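Student gripper club gets its big room at last - and 110 people turn up to sign up

The robotics club at Skosatby college has moved its handling project out of the old print room and into the marble-floored hall by the balcony stairs, and by the look of the sign-up sheet it was the right call. The sheet ran to 110 names by the end of May. The club had room for 17.

The project is called Kong. It's the club's entry for the Atier student challenge, which asks teams to teach a two-handed robot a set of household jobs using nothing but examples recorded by people. No robot in the room at this stage. Students pick up a pair of hand-held grippers, one in each hand, and do the job themselves, over and over, and the recordings go to the software group to train on.

Target is 3,000 clean recordings before the entry closes. They are well short. More on that below.

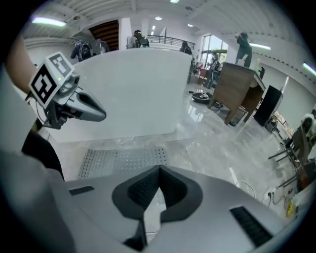 A gripper held up in the hall, marker cube on top, with the curved white counter behind.

First thing you notice when you try a pair is how slow you have to be. New members all go too fast. They grab at things the way you would with fingers, the jaws shut early, the cup or the sock or whatever it is skids off across the table and that take is binned. The club's advice is to count to 2 before closing. Sounds daft, works fine.

The black and white squares on the cubes are there so the software can work out where each gripper is. They have to stay in view, and they have to stay flat and clean. A thumb print across one of them lost the team most of an afternoon in the spring, and now there is a rule about crisps.

Jobs on the list so far: folding a tea towel, putting lids on tubs, sorting cutlery, hanging a mug on a hook, and opening a zip bag. The zip bag is the one everybody hates. Three weeks in and the best pair were getting it right one time in four. Lids are going well. Cutlery is going well apart from teaspoons, which lie too flat for the jaws to get under.

Homia, the homeware shop on the high street, gave two crates of kitchen bits after a student asked at the till. Chipped stock mostly, but the club says chipped is fine and a few odd shapes will do the training set good.

The hall has its own problems. It is a through route, so people cut across with bags on at every change of lesson, and the floor shines like a mirror under the strip lights. The software group were worried about the reflections at first. They ran a test set with the blinds down and another with them up and found hardly any differnce, so the blinds stay up. Cables are the bigger headache. Members have been asked to keep leads to the sides and to tape down anything that has to cross a walkway.

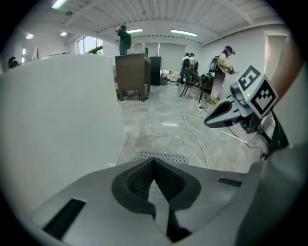 Romain Gilbert
Student reporter, college news page

Sessions run at lunch and again from four o'clock. Pairs swap every twenty minutes, which is as long as most wrists will put up with. The grippers aren't heavy when you first lift them. They are heavy by the end. One first year turned up with tennis wrist supports and now half the group has them.

Each session starts with a short set-up check. Both grippers on, open and close five times, wave the cubes about slowly, look at the screen, start. If the check fails you do it again. If it fails a second time you fetch somebody from the software group, who will almost certainly tell you to turn it off and on - and they will be right, annoyingly.

Then there is the labelling. Every take needs a name, a start point, an end point and a pass or fail. It is dull and it has fallen behind. The team says there is a pile of takes on the drive that could count towards the total if someone would sit down and go through them. A labelling evening is planned, with pizza, and you don't need to be one of the 17 to come along. You don't need to know any code either. You watch a clip, you press a key, you watch the next one.

Those who missed out on a place this time go on the waiting list for autumn. The club would like a second set of grippers by then, so two pairs can record at once, and has put in for money from the student fund. Answer expected before the holidays. If it's a no they will run a cake sale and try again.

A first go at training was done last month on the tea towel takes alone. The result, on a borrowed arm over in engineering, was mixed. It found the towel. It picked up a corner, nicely, and then put the same corner down again and stopped. Second try it got a fold of sorts. The group put this down to too many takes that begin with the towel already straight, so the new instruction is to start messy: drop it, scrunch it, kick it off the table if you like.

The Atier rules ask for three jobs on the day, one of them picked by the judges from a list the teams won't see beforehand. Lids and mugs look like safe bets for the other two. Zip bag has been dropped from the entry for now, though a couple of members are still having a go at it after hours out of pure stubborness.

Lunchtime drop-ins are open to anyone who wants a look. Go in by the balcony stairs, mind the leads, and please keep drinks away from the tables. Names for the labelling evening to the club noticeboard, bottom left, under the bus times.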